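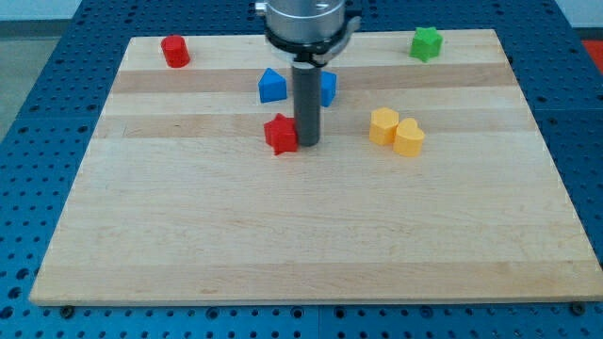
Photo: Fadetti support, ticket attachment 1

Ticket 600-26: Rod tip stops short during replay of hand-guided demos
Product: Itum teach kit
Status: Pending customer
Opened: Apr 29, 2018

Reported problem
Task is to push the red star toward the near side of the board. Demos recorded by hand guiding. On replay the arm follows the path but the tip runs high and passes over the block. Same task taught from the remote pendant replays fine.

Checked so far
— Board screws tight. Board has not moved against the table.
— Tool length in the controller matches the rod.
— Replayed 30 hand-guided demos. 26 ran high.
— Wrist force offset drifts while the arm is held in free-drive.

Support note
The payload entry still has the old Utik gripper mass. With a lighter rod on the flange the arm floats up in free-drive, and the operator presses down to hold it. The log stores commanded height, so the replay is off by the amount of push. Remote demos skip free-drive and are not affected.

Action
Set payload to the rod and collar only, zero the force sensor with the tip clear of the board, then record again. Discard demo 59 and everything before it. Do not correct old files with a Z offset — the error varies along the path.

Waiting on new logs.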